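Unit 6: Comparing grippers for cloth handling
Handout for the practical, revised 2019-12-16

Read this before you come to the lab. You should already have the notes from Unit 5 on jaw linkages and the short reading on friction at the fingertip. Bring a notebook with squared paper for the log.

What this unit is for

Most gripper data sheets are written for hard parts: boxes, bottles, machined blocks. They list stroke, payload and closing force. Those numbers say little about how the same gripper will do with a sweater or a towel. Cloth has no fixed shape, it folds when you push it, and the amount you pick up depends on how the fingers arrive. In this unit you will run the same set of cloth tasks with two hand-held grippers and write up the differences.

We use hand-held grippers so that the arm is left out of the comparison. Your own wrist does the positioning. When a grasp fails you can usually tell if the cause was the fingertip, the linkage or the approach. In Unit 8 you will repeat two of the tasks with an arm, and the logs from this unit will be your baseline.

Terms used in the log

Approach angle: the angle between the fingers and the surface the cloth is lying on. Straight down is 90 degrees.

Gap: the distance between the two finger pads when you start to close.

Pinch: a grasp where the pads close on a raised fold of cloth.

Edge grasp: a grasp where one pad is under the edge of the cloth and the other is on top.

Drag: movement of the whole garment across the surface without a grasp. Log it separately from a miss.

Double pick: the pads close on the cloth and also on the sheet underneath. This is the most common fault in the unit and most groups undercount it the first time.

The two grippers

The Zudance has parallel pads and a long stroke. It opens wide, which helps with thick knits, but the pads stay upright through the whole stroke and will not slide under an edge unless you tilt your wrist. Closing is smooth and the trigger is light.

The Kisberg has a shorter stroke and softer pads. It is better at edge grasps on thin cotton. The pads bend back when they are pressed on a hard table, so keep the pressure low there or the gap reading will be off.

Both write the gap and the trigger position to the same file format. The Bíró logging script reads either one. Set the sample limit to 4000 before you start a run. The default is 600, and a slow fold will go past that before you have finished the second sleeve.

Surfaces and garments

You will work on two surfaces. The first is the lab table with the gray mat. The second is a made bed with a loose sheet. The bed is harder. The mattress gives under the fingertips, so the pads sink in before they close, and the sheet is cloth too, so it comes up with the garment.

Use garments in a color that stands apart from the sheet. It makes double picks much easier to spot when you go back through the recordings. Red knit on a blue sheet works well. 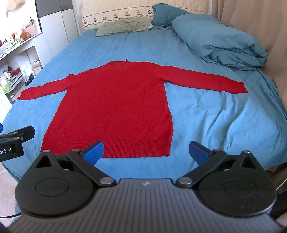
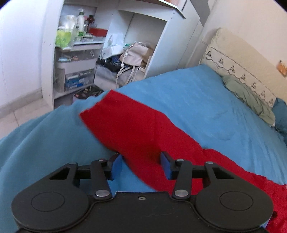 Task 1: Edge grasp at the hem

Lay the garment flat with the sleeves out to the sides. Place the open pads at the hem, near the middle. Close slowly. Lift by a hand's width, hold, and put it back down. Do this five times with each gripper on each surface.

A ribbed hem is thicker than the body of the garment and holds its shape better, so expect better results here than in Task 2. Write down the gap at the moment you felt contact. Do not correct it afterward from the recording.

Task 2: Pinch in the middle of the torso

Start with the pads about two finger widths apart and press lightly, then close. The cloth should rise between the pads as a fold. If it slides without rising, log a drag. If the sheet rises too, log a double pick, even if the garment was lifted cleanly otherwise.

Task 3: Sleeve fold

Grasp one cuff and carry the sleeve across the body. Release it so that the cuff lies on the torso. Repeat with the other sleeve. This task is timed by the script from the first trigger movement to the last release. Knit sleeves stretch, so keep the path low and do not pull.

Task 4: Recovery from a bunched start

Gather the garment into a loose heap and bring it back to flat using the gripper only. No free hand. There is no correct order of moves. Log each grasp on its own line and add a word or two on what you were trying to do. Stop after 20 grasps if it is still not flat.

Filling in the log

One line per grasp, with these columns: gripper, surface, task, attempt, approach angle, gap, result. Result is one of hold, slip, miss, drag, double. Leave the comment column empty if you have nothing to say.

Reset the garment by hand between attempts in Tasks 1 to 3. It does not have to land in exactly the same place. It does have to be flat.

If the gap reading jumps when the pads are not moving, stop and check the cable at the base before you go on. A run from the April group had to be thrown out because of this — the script keeps writing the last good value and the file looks normal.

Write-up

Two pages, plus the log file. Cover the following:

Hold rate for each gripper on each surface, Tasks 1 and 2 only.

Double picks on the bed, and the approach angle at which they happened most.

Your times for Task 3, with a note on whether the second sleeve was quicker.

One change you would make to the finger pads of either gripper, with a sketch. Say which task it should improve and which it might make worse.

Name your files with the group number first and the gripper second, and put them in the Plostine folder on the course drive. Spare pads are in the drawer under the gray mat. Sign the sheet if you take a pair.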